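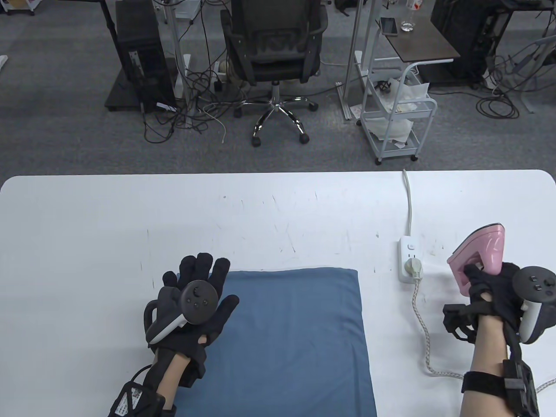 Two readers at the Allano site wrote in to say that pressing a folded cloth is a waste of electricity, and that the iron should only ever meet a single layer. One of them added that a crease put in through four thicknesses is sharp on the top face, weak on the two inside and usually in the wrong place on the bottom.

The point is fair for shirts and anything shaped. For flat goods it needs some qualification, and as last month's item on the linen cupboard left pressing out altogether, it is dealt with now.

Flat goods means napkins, tea towels, tray cloths, pillowcases and plain table covers. They are pressed open first, on the wrong side if the colour is dark, then folded and pressed again lightly along the fold. The second pressing sets the edge so that the stack stands square on the shelf. It does not remove creases, and a crease folded in at this stage will stay until the next wash. If the cloth was not flat when it was folded, open it and start again.

Temperature

Follow the care label. One dot is the cool setting, for acrylic and most delicate synthetics. Two dots is warm, for polyester, wool and blends. Three dots is hot, for cotton and linen. Where a label has been cut out or has faded, start on one dot, test a hem and go up a step only if the crease does not move. Sort the pile by setting before switching on and work from cool to hot. An iron gains heat much faster than it loses it, and most scorched polyester comes from a cloth that followed linen too closely.

Blue and black cottons take a shine if pressed hard on the face. Turn them, or put a plain white cotton cloth between. Shine on cotton can often be lifted with steam and a soft brush. Shine on polyester is melted fibre and is permanent.

Surface

A table will do in place of a board for squares and rectangles, and is easier for anything wider than a board, provided it is padded. The Dronomwood house method is a folded cotton blanket with a clean sheet over it, pulled tight and tucked under. Do not iron straight on to a painted or laminated top. The heat goes through one layer of cotton quickly, and steam trapped underneath will raise an edge or leave a white bloom. Foil-backed covers are sold for the purpose, but they reflect heat up into the cloth, so drop the setting by one step for synthetics.

Check the height as well. A desk is lower than a board at its normal setting, and a long pile done at desk height is felt in the lower back. Raise the table on blocks if it is to be used regularly, or do the small pieces sitting down.

Cord and socket

Most domestic irons draw more current than anything else likely to share an extension. The rating is printed on the underside of the extension and should be read before use. Give the iron the extension to itself, unwind any reel completely, and keep the block where water from the fill jug cannot reach it. A braided cord is more flexible than plain plastic but hides damage. Run it through the fingers, unplugged and cold, and feel for flat spots near the plug and at the heel of the iron, where it bends most.

Bring the cord in from the side of the ironing hand so that it does not drag over finished work. Any lead that goes over the far edge and down to the floor should be kept out of the walkway - a snagged lead will take the iron with it.

Supplies

The Tutadier press cloths ordered in March have arrived in packs of 6 and are kept with the spare board covers. There are 400 in stock, unbleached, and they need one hot wash before first use to take out the dressing. Yap descaler is no longer being bought in. Where the maker allows tap water, use tap water. Otherwise fill with demineralised, and empty the tank at the end of each session while the iron is still warm.

Notes on folding fitted sheets have been held over to the next issue. Readers who press theirs are asked to send the method in, with the fibre content and the setting used.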